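Restaurant pulls table-cleaning robot after it kept wiping past the mess

LESTITZ – A restaurant that spent the spring showing off an automatic table cleaner has switched it off, after the machine repeatedly marked tables as clean with sauce and syrup still on them. One diner slipped on liquid it had pushed over a table edge. She was not badly hurt, but the incident was enough for managers at Grultach, the terrace restaurant on the harbor road, to send the unit back to its supplier in June.

The supplier, Iston, calls the problem a "calibration fault" and says a fix will be ready within 10 days. It has said that before. A software update in May was supposed to solve the same thing, and staff say the machine missed spills again in the first 24 hours.

The trouble seems to come down to stone. The cleaner looks for anything that doesn't match the tabletop, then wipes it. On a plain white surface, that works well enough. On natural stone, full of veins and pale swirls, it has to decide what is a stain and what is just the table. According to an incident log kept by the restaurant, it scrubbed at veins for minutes and left brown drips alone. On 2 occasions it ran its arm off the edge of the table while a chair was occupied, and the emergency stop took 5 seconds to respond.

For now, the tables are wiped by hand, with a cloth.
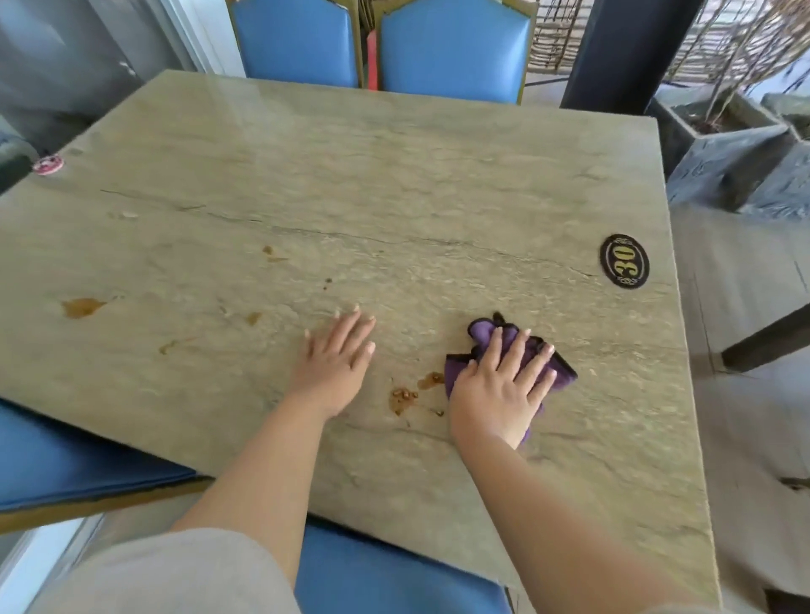

Ayten Ekinci wrote to this paper that she would rather wait for a clean table than sit next to an arm that takes that long to stop. She also wanted to know why it was being tested on people eating lunch, and why no sign told them so. Iston did not answer that question when we passed it on.

The company did send a statement saying that the arm moves "at low speed and with limited force" and that the risk to guests was "minimal at all times." It would not share test results to back that up. Nor would it say how many other restaurants use the same model, or whether they have been told about the slow stop.

MacLeod, the firm that installed the unit, said the stop button passed inspection when it was fitted. The inspection was done by MacLeod.

Grultach has not decided whether it wants the machine back. Its contract runs through October, and the monthly fee is still due while the cleaner is away – a point the restaurant says it is now disputing with Iston.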